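Staltow Gallery, pre-opening walk-through
Works on paper and small paintings, spring hang
Date: Mar 4, 2023
Checked by: Akash Sengar
Copy to: Rajeshwari Thampi

Marks: OK / FIX / N/A. Comments after the mark. Anything FIX gets closed before the collectors' brunch, no exceptions please.

1. ENTRANCE AND FRONT ROOM

1.1 Front door opens full swing, closer not slamming - OK
1.2 Ramp down flat, no lip - FIX. Lip at the left side, caught my shoe twice. Tape wont do it, needs the wedge from storage.
1.3 Coat rack steady when loaded - OK. Loaded it with the heavy coats, fine.
1.4 Exit sign lit, path to rear door clear - FIX. Two crates from the Tomar loan parked right in the path. Asked for them to go downstairs, still there at lunch.
1.5 Occupancy card posted - OK. 970 for the whole building, our floor is on the second card underneath. Guests read the top one and get ideas.

2. HANGING

2.1 All wall works on security hangers - FIX. Everything except the little charcoal by the office. Was moved late, went back up on a plain hook.
2.2 Wire and D-rings checked, works over 30 lb on two points - OK. The big orange canvas has a new wire.
2.3 Spacing from corners and doorways - OK, tight at the arch. One frame will get elbowed. Rajeshwari wants it there, her call.
2.4 Glazing clean, no cracks - OK. Fingerprints on the pair of etchings, wiped.
2.5 Labels match the loan list - FIX. Lender's name is wrong on one Tomar label, and the other says "private colection". Reprint both.
2.6 Condition photos on file - OK for the paintings. Drawings half done, finishing tonight.

3. PLINTHS AND SCULPTURE

3.1 Plinths level, no rock - FIX. Plinth 6 rocks. Shim it or swap it.
3.2 Works fixed with wax or pins - OK
3.3 Floor line down around the bronze - OK. Line is down but people will stand on it anyway, so somebody needs to be posted there for the first hour.
3.4 Vitrine locked, key in office safe - FIX. Locked yes. Key was in the lock. Come on.

4. LIGHT AND CLIMATE

4.1 Track heads tight, safety cables on - OK
4.2 Light level on the paper works - OK after dimming. Was too bright on the watercolors, took the Veltix heads down a notch and read it again.
4.3 No lamp aimed at head height - FIX. One by the bar aims straight at your eyes when you come out of the office.
4.4 Humidity log up to date - FIX. Gap in the log, last entry is initialed but blank. Logger itself reads normal.
4.5 No vent blowing on a work - OK

5. POWER AND CORDS

5.1 Cords off the walkways or under cover - OK
5.2 No strip plugged into another strip - OK
5.3 Nothing frayed, no loose plugs - OK. Chucked the old brown extension.
5.4 Projector on its own outlet - OK
5.5 Urn and coffee maker not on the same circuit - FIX. Caterer (Soltik) plans to run both off the pantry side. Tell them now, not on the day.

6. FOOD AND GUESTS

6.1 No drinks table within arms reach of a work - FIX. Bar is too close to the monotypes, slide it toward the window.
6.2 Red wine - N/A, white and sparkling only, agreed with lenders
6.3 Extinguishers in date - OK, both good through May. Put the service on the calender.
6.4 First aid kit stocked - OK, low on bandages
6.5 Bags checked at desk - OK. Tags are in the drawer.

Other: artist is bringing guests not on the list, don't know how many. Desk should have spare name stickers. Studio visit afterward is not our event and not covered by this sheet.

Re-walk after the FIX items are closed. R.T. to sign, then doors.

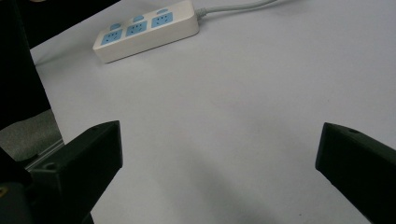
Sec. 5, power strip on white tabletop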